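The Hunt for Wild Yeast

The best loaf of bread I ate last year was raised by something that had been living on a plum. Divya Chowdary scraped it off the skin herself, on a cold morning at the back of an old orchard outside Usby, and by the time I met it, it had a name (Arby), a shelf in her refrigerator, and a small fan club. The crust was dark, nearly burnt at the edges, and the inside smelled faintly of honey. I ate four slices standing up.

Wild yeast is everywhere. It sits on grapes, juniper berries, oak bark, flower petals, the legs of wasps. For most of history people who baked and brewed used whatever showed up, and they kept the good stuff going by saving a bit of each batch for the next. Then came packaged yeast, strong and steady and very good at its job, and the old habit faded in a lot of places. Now it's back, and a cheerful crowd of bakers, cider makers and plain curious people are out in the hedges with swabs and jars.

Chowdary started with sourdough, like nearly everyone. She got tired of wondering what was living in her jar and signed up for a May workshop taught by Jaanus Paulauskas, a retired brewer with a huge gray mustache and very firm opinions about pears. There she learned to take a sample from fruit, grow it in a weak sugar broth, and pick out one kind of yeast from the crowd. The glassware scared her at first, she told me. A week later she was pricing flasks for her own kitchen.

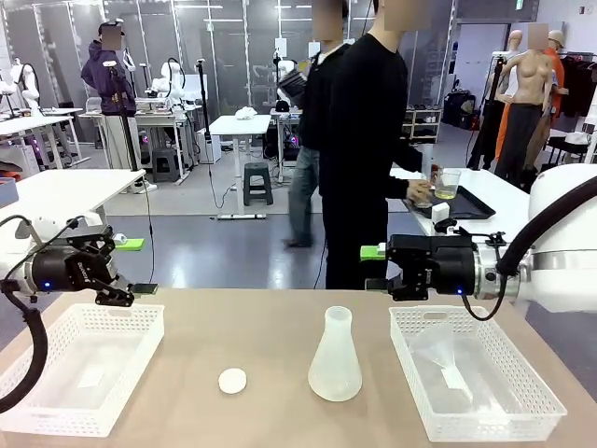 A flask between two white mesh baskets on a wooden tabletop.

Most of what you catch is no good for anything. Mold gets in, or bacteria that smell like an old sponge, or a yeast that bubbles for a day and quits. Paulauskas tells beginners to sample widely and throw things out without getting sentimental. He keeps a notebook going back to his brewing days, and page after page says only "feet" or "wet dog" or "no." But every so often there's a line in capital letters with a star beside it, and those are the ones he'll talk about until the coffee runs out.

What makes a catch worth a star? Strength matters, of course. A baker wants gas, and plenty of it, in a dough that may be cold and salty. A cider maker wants a yeast that can go on working while the alcohol climbs around it. Flavor is where things get really fun, though! Two yeasts fed the very same apple juice can give you two drinks you'd swear came from different trees.

Thaís Barros has built her whole cidery on that difference. Drulteo is a tiny place, a barn and a press and a row of tanks, and she puts out 400 bottles of each release. She showed me how she moves a new yeast up in size, from a spoonful to a cupful to a bucket, feeding it at every stage and tasting all the way.

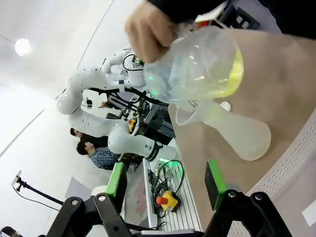

You can't rush that climb. Tip a tiny culture into a full tank and it may be overrun before it gets going, and then you have a barn full of vinegar. Barros lost a whole tank that way in her second fall. She drank a glass of it anyway, out of spite, and has been patient ever since.

Her current favorite came from the bark of a wild cherry. It ferments slowly, throws off a smell of cloves early on, then settles into something closer to ripe melon. She poured me a glass of last year's next to one made with a common packaged strain, and the second tasted perfectly fine and a little shy.

At the Laitinen bakery, down the hill, Alaric Fitzsimmons is after other qualities. He mixes at four in the morning and needs a dough that's ready when the oven is. He tested 11 wild cultures over one winter and kept a single one, caught on rose hips, which he uses in his rye. The line on a cold morning runs past the hardware store. I've stood in it, gladly.
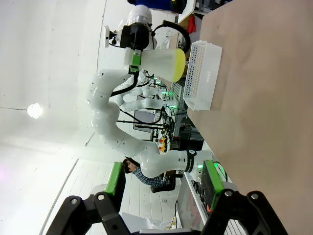 Trying it at home

You don't need a lab to join in. The simplest start is a yeast water, and all it takes is fruit, a jar and some patience.

Put a handful of unwashed, unsprayed fruit in a very clean jar. Raisins work, and so do plums or apple peels. Add 300 grams of water and a spoonful of sugar. Close the lid loosely, leave the jar somewhere warm, and give it a shake morning and night.

By day 6 it should fizz when you open it and smell pleasantly of wine. If you see fuzz, or it smells rotten, throw it out and start over with a fresh jar. Strain a good one and use it in place of the water in a simple dough, and expect a slow rise the first time.

Harish Chacko, who swaps cultures with Chowdary by mail, has one more piece of advice: label everything. He once baked for a month with a yeast he loved and has no idea which tree it came from. He still walks that road every fall, trying the fruit.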